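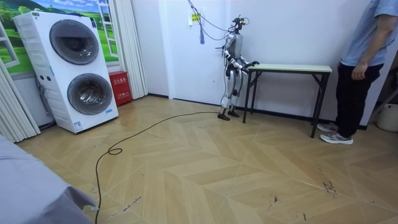

Visiting the old chapel at Clesholm: your questions

How old is it?
The stone part went up in 1,150 days - the builders kept a diary, bless them! The bell tower came later, paid for by the Barkel family, who ran the mill.

Is it still used for services?
Yes, but only on the first Sunday of the month. It seats 86 and fills up fast in September, when we have the harvest service. 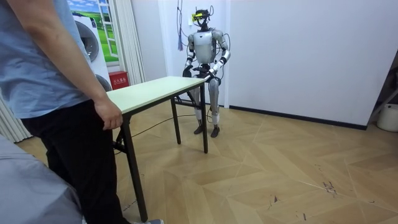

Can I climb the tower?
You can, if you're OK with narrow stairs. I let up six people at a time, and kids need a grown-up with them.

Who painted the ceiling?
I get this one a lot. The parish book only says "Limsakul, for 300 and his board," so we have a last name and a price. I'd love to know more, so write me if you've got anything!

Do you have parking?
There are 25 spaces behind the wall on Muterix Lane. Please don't use the farm gate.

Are you open on holidays?
Mostly, yes. We're closed Thu 1 January and open as usual the next day.
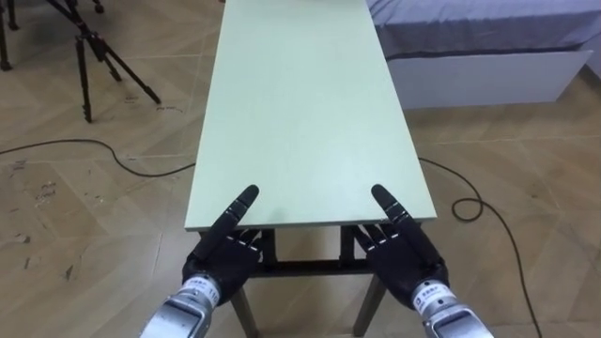
Folding table, green top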